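Pranilton Household Tips Collection
README, third revision

A set of 2,075 short household tips gathered from old newspaper columns, club newsletters and letters pages, with a note on each saying whether we think it holds up.

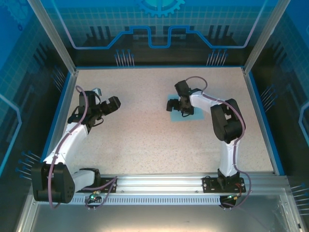
Can I trust the tips in this collection?

Only the ones marked "tested", and even those only as far as the notes go. Most of the entries are things people repeated to each other for decades without checking, and a tip that has been printed nine times is still one tip.

What this is

The collection started as a box of clippings. Ilham Hajji typed up the first 400 entries by hand and kept the original wording, including the spelling. The rest came from scanned newsletters and were cleaned up later by Afroza Saha, who also wrote most of the verdicts. Where the two of them disagree, both opinions are in the notes column and we have left them there.

Each entry is one tip. "Vinegar takes rust off a pan and keeps ants away" was split into two entries with the same source code. If you want the text as it was printed, join them again on source_id.

Fields

entry_id: a number, never reused. Gaps mean an entry was removed.
source_id: the clipping or newsletter the tip came from.
tip_text: the tip as printed, or as near as we could read it.
topic: one of kitchen, laundry, garden, pests, cleaning, repairs, other. "Other" is too big and we know it.
verdict: tested, plausible, doubtful, wrong, dangerous, or blank.
notes: free text. Read these before you quote a verdict to anybody.

What the verdicts mean

"Tested" means one of us tried it at home at least twice and wrote down what happened. It does not mean the tip worked. Plenty of tested tips have a note saying that plain water did the same job. There are 200 tested entries, and I would treat that as a small kitchen-table effort, well short of science.

"Plausible" means it sounded reasonable to whoever was reading that day. I argued for dropping this label and lost. Please don't add plausible and tested together and report the total as tips that work, which has already happened once with an earlier version.

"Dangerous" is used for 79 entries, mostly mixtures of cleaning products that should never share a bucket, plus several involving gasoline. They stay in because people studying old advice asked for them. If you are building anything the public will read, filter them out first. A blank verdict is not a safe verdict either.

Known problems

The sources lean heavily on a few columns. One called Karunaratne's Corner supplies far more than its share, and it was very fond of baking soda. Any chart showing that baking soda was the favorite cleaner of its time is mostly a chart of that column.

Many tips were copied from paper to paper. We removed exact repeats but left the reworded ones, so the banana peel on shoe leather turns up in several forms. Searching on a single word will not find them all.

Brand names are a mess. A polish called Flenon is mentioned often and seems to have changed its recipe at some point, so a tip that worked with the early version may do nothing, or do harm, with the later one. We could not find out when the change was made. Pletus, a starch, is spelled four different ways and we did not fix them.

The dates are poor. Clippings rarely came with one, and the guesses penciled in the margins were made by whoever owned the box. I took the date field out in April after seeing it used to draw a trend line.

The scanned part has reading errors. "Lime" and "lye" get mixed up in at least one newsletter, and those are very different things to put on your hands. Check tip_text against the source before repeating any measurement.

What it may be good for

Looking at how advice was worded. Finding out how a claim spread and got shorter as it went. Teaching a class how to set up a fair home test, where the weak entries are more useful than the strong ones.

I would not use it to answer household questions. People keep proposing that, and the answer they get will be a confident sentence from someone who never tried it on a second shirt.

Corrections

Send the entry_id, what is wrong and how you know. "My grandmother always did this" goes in the notes, but it does not change a verdict. For a new test, tell us what you compared it with. If there was no comparison, say so and it will be filed as a story.

Corrections are read on Mondays. Verdicts can go down as well as up, and entry 31, the one about bread and wallpaper, has now gone both ways.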